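**Ticket 196: Left hand-held gripper drops out during demonstration rehearsal**

Site: Bendbridge, demonstration hall
Opened by: Gaetano De Luca, visitor program
Assigned to: Sivaprasad Amin, laboratory systems
Priority: High (open day)
Status: Resolved, monitoring
Opened: 2023-07-23

### Summary

During rehearsal for the open day, the left hand-held gripper of the sock-handling station stopped reporting its jaw position. The right gripper was not affected. The recording software, Kubo, continued to run and showed no warning to the operator. The fault was noticed only when the jaw trace was put up on the visitor display and one of its two lines was flat.

The delegation from Lindemau is to see this station first. The visitor program therefore requests that the fault be corrected before the doors open, or that a decision be made in good time to present the station without the live display.

### Conditions at the time of the fault

- Station in its curtained enclosure, curtains open toward the visitor side
- Both grippers connected by cable
- Kubo started from the saved demonstration profile
- Visitor display connected and mirroring the operator screen

### Steps to reproduce (G. De Luca)

1. Start Kubo with the demonstration profile.
2. Confirm that both jaw traces respond when the grippers are opened and closed.
3. Perform the sock task at normal speed.
4. Reach across the table with the left hand.

The left trace goes flat during step 4, though not on every attempt. Once lost, it does not return until the session is restarted. Restarting takes 48 seconds, a long silence in front of a group.

### Log

**Entry 1, S. Amin.** Ticket received. The session files from rehearsal have been copied to the ticket folder. Please do not delete the originals. Please also leave the demonstration profile unchanged until I have compared it with the one used in April, when the same station was shown to the Clusow group without difficulty.

**Entry 2, S. Amin.** Profiles compared. They are identical except for the display resolution, which has no bearing on the grippers. The session log shows 152 read errors on the left channel and none on the right. The errors arrive in bursts. This points to the connection and away from the jaw sensor, since a failing sensor would normally return wrong values before it returned none.

**Entry 3, G. De Luca.** For information: the station was moved closer to the visitor side after the April demonstration so that guests in the second row could see the table. The cables were not replaced when it was moved. I do not know whether they were rerouted.

**Entry 4, S. Amin.** Thank you, that is useful. I swapped the two cables at the computer end and repeated the steps. The fault stayed with the left gripper's cable and moved to the other port, so the ports are cleared. With the gripper held still, I flexed the cable by hand along its length. The trace dropped each time I bent the section nearest the computer. The section nearest the gripper could be bent freely without effect.

**Entry 5, S. Amin.** Inspection of that section found the outer jacket creased where it had been drawn tightly around a corner. The new table position leaves too little slack on the left side. Spare cable requested from stores. Stores reports one in stock.

**Entry 6, G. De Luca.** Please confirm whether the station can be used for the afternoon walk-through with the old cable. The guides have been told that it may not be available.

**Entry 7, S. Amin.** It should not be used with the old cable. The cable has been removed and tagged. The guides may rehearse their spoken introduction at the table in the meantime, but the grippers are to remain on their stands.

**Entry 8, S. Amin.** Spare fitted. The cable was given more slack at the computer end and secured with a hook-and-loop strap in place of the plastic tie used before. Both traces responded on the first check. I then ran the full task 7 times with the long left-hand reach included. Read errors on both channels: zero.

**Entry 9, G. De Luca.** Walk-through held with the guides present. The jaw display remained live throughout. One guide asked whether the basket could be raised for the benefit of guests at the back. I have declined for the present, as any change in height would mean repeating the tests in Entry 8.
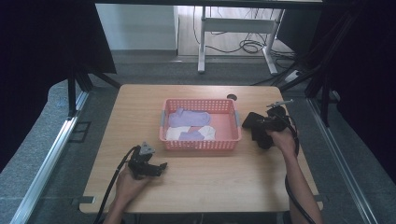 *Fig. 1. Sock-handling station with both hand-held grippers in use.*

**Entry 10, S. Amin.** I agree with the decision on the basket height. I have also asked for a change in Kubo so that a lost channel produces a visible message on the operator screen. This has been entered as a separate request and will not be ready for the open day. Until then, the operator is to check both traces between groups.

### Cause

Damaged cable on the left gripper, resulting from insufficient slack after the station was moved.

### Instructions for the open day

- Check both jaw traces before each group is admitted.
- If a trace goes flat, finish the task in hand, then restart the session while the guide takes questions.
- Do not move the table. If it has to be moved, notify S. Amin and repeat the tests in Entry 8.
- Guests may approach the table but are not to step over the cables.

### Open items

- Order a replacement spare, as stores now holds none (S. Amin)
- Add a cable check to the station setup sheet (S. Amin)
- Send the revised running order to the Lindemau delegation (G. De Luca)

The ticket will remain in monitoring until the last group has left the hall, and will be closed by S. Amin once the day's session logs have been reviewed.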